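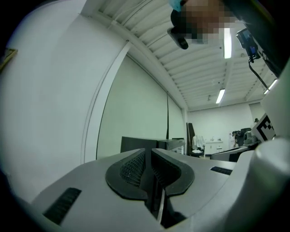
Grey, white and black, looking up from underneath.

Small bikes deserve the long road

I have ridden the length of the country on a 200 and I want to do it again tomorrow. My back says give it until January, but my back has never had much sense of adventure.

The bike is a Vudham, a single-cylinder thing with drum brakes and a seat like a church pew, and when I tell people at bike meets that I go touring on it they look at me with real pity. They ask what I'd buy if I had the money. Well, I did have the money! I owned a big tourer for years, a proper 1000, with heated grips and a screen that went up and down at the press of a button, and I sold it to Garba Bashir, who loves it and keeps it far cleaner than I ever did. No regrets on either side. I still wave when he goes past me, and he always goes past me.

My argument is a simple one. We have got it into our heads that distance needs size, and riders with perfectly good small machines in the shed are staying at home because of it. They think they need to trade up before they can go anywhere. I'd like to talk them out of it.

Start with the speed, because everyone does. My bike is happiest at fifty-five. It'll do a bit more downhill with me lying on the tank, but it makes a noise about it, and I feel rude. At fifty-five the motorway is miserable, so I don't use the motorway, and that one decision changes the whole trip. I go by the old roads, the ones that pass through the towns. I know which bakeries open at six. I know a ford in the Borders where you can eat your sandwiches with your boots off, and I went past the turning for it on the big bike more times than I can say without once wondering where it led.

Then there's the matter of stopping. A heavy bike makes you think hard before you pull over. Is the verge soft? Does it slope? Will I have to turn round in that gateway with a full set of luggage on? On the Vudham I just stop. If I've stopped somewhere daft I get off and drag it backwards. I dropped it twice on the last trip, both times in gravel, both times at a speed a toddler could have beaten, and I picked it up by myself and carried on. The damage was one bent lever and some embarrassment in front of a coach party.

I rode part of the way with Thenmozhi Hegde, who was on an even smaller bike than mine, a secondhand Foltia with a milk crate strapped on the back. She'd had her full licence for five weeks. I'd promised to look after her, and by the second afternoon she was looking after me, mostly by reading the map properly. We were evenly matched on the hills in the sense that we were both terribly slow, and we got into the habit of shouting encouragement at our own engines. You can hear each other at those speeds, more or less. I've toured with people on big machines and never exchanged a word between the ferry and the campsite.

And the mending! I carry a small tool roll and it covers nearly everything on the bike that I'm able to fix. Outside Kendal my chain was so slack it was slapping the swingarm, and I sorted it in a pub car park before the food came. I don't want to be smug about this. Garba's bike has never needed anything doing in a car park, and modern big bikes are wonderfully reliable. But I like knowing where everything is. I like being able to see right through the middle of my motorcycle and out the other side.

Money comes into it too, though I find it a dull reason to ride anything. The fuel cost so little that I stopped keeping the receipts. The tyres are cheap and they last. What I saved went on puddings and on one very grand breakfast in Perth, and I stand by the lot.

Now, the other side, because there is one. Crosswinds are not funny on a light bike. I had an hour on an exposed stretch in Caithness that I would happily have swapped for a seat on a bus. Carrying a passenger any distance is out of the question, so if you tour as a couple on one machine you can ignore everything I've written. Overtaking a tractor needs planning and a certain amount of prayer. And if you have only a few days and a long way to go, take the big bike, please, and enjoy it. I'm not trying to take anyone's tourer away. My friend Purificación Bustamante did eight countries on hers in one summer and came home glowing.

What I do object to is the sniffing. I object to the magazine pages that treat anything under a certain size as a thing you learn on and then grow out of, and to the chap at the campsite who walked round our two bikes and asked where the real ones were. Thenmozhi offered him a turn on the Foltia. He was gone for forty minutes and he came back with a very silly grin and a bag of plums.

So if you've a little bike in the shed, do give it a chance. Check the chain and the tyres, put in fresh oil, and strap on less luggage than you think you'll need. Then take half of that off again. Pick somewhere a day and a half away by the slow roads and don't book anything too firmly. Take waterproof trousers, the good ones, and a spare clutch cable taped along the old one so that you can't leave it at home.

I'm planning the west coast next, right down to the bottom this time. Thenmozhi wants to bring a second milk crate. I've told her the Foltia won't pull it up the hills, and she says we'll just have to shout louder.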